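I have my doubts about the open clothes rack. Plekard wants us to believe that five hangers and a rail can replace a wardrobe.

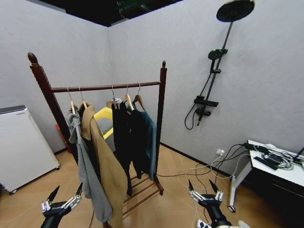 A long coat needs room to drop, and a shelf of slats underneath takes that room away. Shoes go there, they say. Under the coats? Dust settles on wool in the open – mine was grey by April. Floor Van Loon swears by hers, but she owns very little.
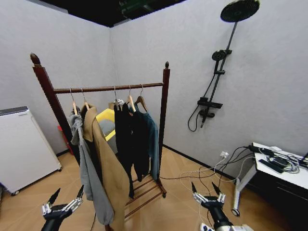
What I would buy instead

A cupboard with doors, second-hand.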